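Vakis 90 Replacement Fingertip Pair, with Retaining Screws
Sold by Tusden Parts Counter. Fits Vakis 90 grippers on Plotis arms.

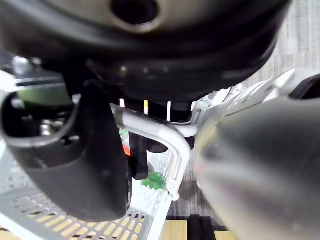 Can I keep running the gripper if one fingertip has come loose?
Stop the arm and fit a new pair. A loose tip closes late, and the controller reads the gap as an empty hand and squeezes again.

We sell more of these than we'd like. The first batch of Vakis fingertips went out with screws that back off under side load, such as lifting a basket by its handle when the basket would prefer to stay. The screws leave quietly. The tip follows some hours later, usually into whatever you were packing.

Venkatesh Chowdary on our bench ran the old screws until they let go. The best set managed 1825 closes. The worst managed 300 and was found in his shoe.

What changed: longer screws, thread lock already applied, and a shoulder inside the finger so the tip can't rock. Please don't reuse the old screws. They look fine -- they looked fine last time, too.

In the bag
Two fingertips, left and right
Screws for both
One hex key, which you will lose

Fitting
Cut power at the wall. The pause button on the Plotis pendant holds position but leaves the grip motor live, and it does not care about your thumb. Swap one side at a time, then run the zero routine before you pick anything up. Check the screws again after 900 closes.

Does not fit the Ishida wide gripper. The holes line up, the finger doesn't, and Toshiko Ogura in returns has a drawer full of proof.

Notice updated Tuesday, August 18, 2026. First-batch owners get one pair free; send us the serial number from the wrist plate.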